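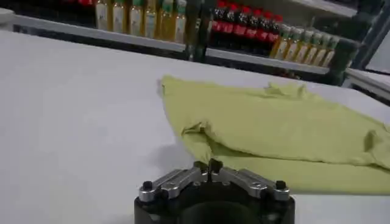
Rullau: Irka
Album review
Monday, October 14, 2024

The second album by the singer and songwriter Rullau opens with a song about a debt. The narrator owes her older sister a sum of money that is never named, and over five minutes the obligation grows to include a car, a season of missed birthdays, and a house in Corkasville that neither of them wants to sell. It is an unusual way to begin a soul record, and it sets the terms for what follows. Irka is an album of family accounts, sung with great control by an artist who has learned how much she can leave out.

Rullau's first album was recorded quickly and sounded it. The voice was already remarkable, a low alto with a grain in it that thickened toward the end of a phrase, but the arrangements crowded her. Horns entered whenever she paused for breath. On Irka the producer and bassist Nassoro Chege has cleared most of that away. The core band is a quartet, the tempos are moderate, and the strings are held back until the fourth song, "Venter," where they enter under the second verse and leave before the last chorus.

"Venter" was issued as a single in June and remains the strongest piece of writing here. Its melody sits within a narrow range for most of its length, which makes the single upward leap in the bridge considerably more effective than a larger display would have been. The lyric concerns a man who repairs pianos and cannot play them. Rullau sings it without pity, and the listener is left to decide whether the man has been treated fairly. Chege's bass line, played high on the neck, answers her at the end of each line in the manner of a second voice.

The middle of the album is less certain. "Two Kinds of Salt" borrows a country shuffle that suits neither the band nor the words, and the pedal steel part appears to belong to another song. "Receipt" is better, although its spoken introduction will not reward repeated hearing. Listeners who come to the record for the voice may find themselves moving ahead to "Long Division," an unaccompanied piece of under three minutes recorded in a stairwell. The natural echo is generous, and Rullau phrases around it with care, waiting for one note to fade before placing the next. It is the finest vocal performance she has released.

The closing run of songs returns to the sisters of the opening. In "What She Kept," the older sister is given a turn to speak, and her version of events differs on nearly every point. Rullau lightens her tone slightly for the part and drops the ends of words, a small adjustment that proves sufficient. The title song, last in the sequence, is named for the grandmother who raised them both. It is built on two chords and an organ, with brushed drums entering late, and it fades while the band is still playing.

The sound of the recording deserves mention. The vocal is placed well forward but retains its dynamic range, and the drums have been allowed some air. The vinyl edition, limited to 2000 copies, was used for part of this review. The pressing was quiet on the first side and carried some surface noise on the second, most noticeably during "Long Division," where there is nothing to cover it. The printed lyrics are set in a small gray typeface and are difficult to read in ordinary room light. The digital edition omits them entirely.

Irka would have been improved by the removal of "Two Kinds of Salt" and by a firmer hand in the sequencing of its first side, where two slow songs in the same key follow one another. These are modest objections. Listeners new to Rullau should begin with this album and turn to the first one afterward.

Rating: 7 out of 10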